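Hakascombe Clothing Bank
Progress report to the Galis Fund, second period
Prepared by Korkor Agbenyega, 9/24/24

Since our last report in June we have moved the sorting work out of the corridor and into the back room at Hakascombe. The room is carpeted and has enough floor for several tables, which the corridor did not. Rent is paid to the end of the grant year.

Items in and out

We took in 667 bags over the period. Roughly 200 of these could not be used and went to Hosseinzadeh for rag. The rest were sorted by size and put out on the rails or packed to order. Socks, gloves and other small knitted things are still the slowest part. They come in at the bottom of bags, often bunched together, and each one has to be opened out and looked at before it goes anywhere.

Philomena Sulemana has changed how this is done. Small items used to be tipped straight into crates and gone through at the end of the day. Now they are dealt with one at a time on the table, with a basket kept beside the work, and each basket is labelled for one size only. Mixed sizes were the main complaint from the schools last winter and we have had very few since the change.
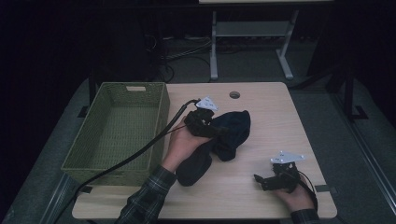
Small items table, back room: a dark navy piece next to the green woven basket, which is still empty.

We bought 12 baskets from Cloton out of the equipment line. The first six were too deep for the shelves, so Cloton exchanged them for a shallower size at no charge. The line is now fully spent apart from the cost of replacement labels.

Staffing

Dzifa Ansah has moved from two days a week to three, as agreed with you. Nana Opoku left us in the summer and the Saturday session has been covered by Ama Mensah, who would like to keep it. We have not advertised the post and would prefer to give her the hours, if the Fund has no objection to the change of name on the budget.

Problems

Lighting in the back room is poor after four o'clock. Navy and black are hard to tell apart and pairs have gone out mismatched – two families brought theirs back. The landlord has agreed to fit a second light but has not given a date. Until then dark items are sorted in the mornings.

The winter coat appeal will start later than planned. The leaflets came back from the printer with the old address on them and had to be done again.

Next period

We will open the coat appeal, finish labelling the shelves and hold a second school collection. We would also like to move £200 from travel to heating – please let us know whether this needs a separate form.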